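Caring for Cotton Trousers and Other Everyday Clothes at Home

Last updated: 18 May 2023

The Enura Household Advice Service receives more inquiries about trousers than about any other garment. Shirts are forgiving, and knitwear is generally treated with caution, but cotton trousers are washed often, dried in a hurry and put away creased. The following guidance applies to chinos, khakis, work pants and most casual trousers made of cotton or a cotton blend. Where a care label gives different instructions, follow the label.

Before washing

Empty all pockets, including the small coin pocket. Paper tissue is the most common cause of complaint and the hardest to remove afterward. Close zippers and fasten the top button. Turn the trousers inside out; this reduces fading along the seams and at the knees.

Check the hems and the seat for stains while the fabric is still dry. Grease marks should be treated with a small amount of dish liquid, worked in with a fingertip and left for 5 minutes. Mud should be allowed to dry completely and then brushed off. Do not rub wet mud, particularly on light colors, as it will be driven further into the weave.

Trousers that have been worn once for a few hours seldom need washing. Hang them overnight by an open window and brush them lightly in the morning.

Washing

Do not fill the drum. Heavy cotton needs room to move, and a tightly packed load comes out with hard creases that no amount of smoothing will remove. As a rule, a hand should fit easily between the laundry and the top of the drum.

Use cool or warm water and a medium spin. A fast spin saves drying time but sets creases behind the knee and at the crotch, and the time saved is usually spent at the ironing board. Measure the detergent. Residents in soft water areas, including most of the Tokidside district, need less than the packet suggests. Detergent left in the fabric makes it stiff and dull and may irritate the skin.

Fabric softener is not recommended for work clothing or for any trousers with a water-repellent finish.

Drying

Remove the load as soon as the cycle ends. Hold each pair by the waistband and shake it firmly two or three times, then pull the side seams straight from waist to hem. This takes a few seconds and does more for the appearance of the garment than any other step on this page.

Line-dried trousers should be hung from the hems, with the waistband at the bottom. The weight of the waistband draws the legs straight. Turn the pockets out if the weather is damp. Keep dark colors out of strong sunlight.

If a dryer is used, choose a low setting and take the trousers out while the seams are still slightly damp. Overdrying shrinks cotton and weakens it, and the first place to show the damage is usually the fold of the hem.

Smoothing and folding

A flat, clean surface at about waist height is all that is required. A kitchen table is suitable, provided it has been wiped and dried. Beds are too soft for the purpose and tend to put new creases into the underside while the top is being smoothed.

Lay the trousers out at full length before attempting any fold. Work from the waistband toward the hems, pressing outward with the flat of the hand, and then lay one leg over the other so that the inside seams meet.

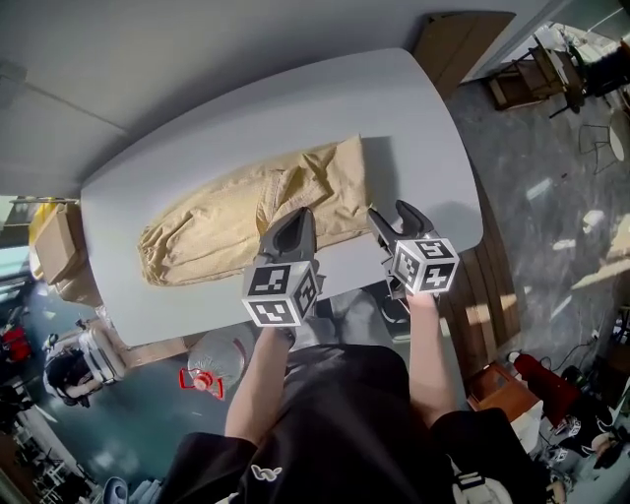 A reader in Ofori writes that she had always started at the hems and could never get the pockets to lie flat. Since changing direction she has stopped ironing her weekday trousers altogether, although she still presses the pair she keeps for interviews. She adds that the back pocket should be smoothed last, after the front has been turned over.

The Service agrees with this order of work. Pocket bags that are bunched beneath the fabric will leave a ridge on the front of the thigh, and the ridge becomes more pronounced with each day in the drawer. Slide a hand inside each pocket and flatten the lining before folding.

Once the legs are aligned, bring the hems up to just below the waistband and fold once more. Narrow drawers may call for a fold in thirds. Trousers with a pressed front crease should be hung instead – folding across a crease will eventually leave a shine mark.

Ironing

Iron cotton trousers slightly damp. Begin with the pockets and waistband on the inside, then turn the garment right side out and press the legs one at a time. Lift the iron and set it down; pushing it along the leg stretches the cloth and twists the seam. Dark fabrics should be pressed through a thin cotton cloth.

For stubborn creases, a spray bottle holding 200 milliliters of plain water is sufficient for several garments. Scented linen waters may leave spots on pale cotton and should be tried on an inside hem first. Allow pressed trousers to cool and air for 60 minutes before they are worn or put away.

Storage

Drawers should be lined with plain paper, changed every January or whenever it becomes marked. Stack no more than five pairs, with the heaviest at the bottom. Rotate the stack when returning clean laundry, placing the newest wash underneath, so that all pairs are worn evenly.

Clothes stored for the season must be clean. Moths and silverfish are drawn to food marks and perspiration, including marks too faint to see. Cotton bags are preferable to plastic, and cedar blocks should be lightly sanded once a year to renew their scent.

Small repairs

A loose button should be sewn on again before the next wash. Fraying at the hem can be held for a time with iron-on tape, but the tape loosens with repeated washing and should be replaced with stitching. Worn patches on the inner thigh are best reinforced from the inside while the cloth is thin, before a hole has formed. The Cikomen Mending Room accepts garments that are beyond home repair, provided that they have been washed.

Related pages

Removing Candle Wax from Table Linen
How to Clean the Detergent Drawer
Towels: Washing, Drying and Replacing
Choosing an Ironing Board Cover
Storing Winter Coats

Contact the Service | Copyright Enura Household Advice Service | Back to top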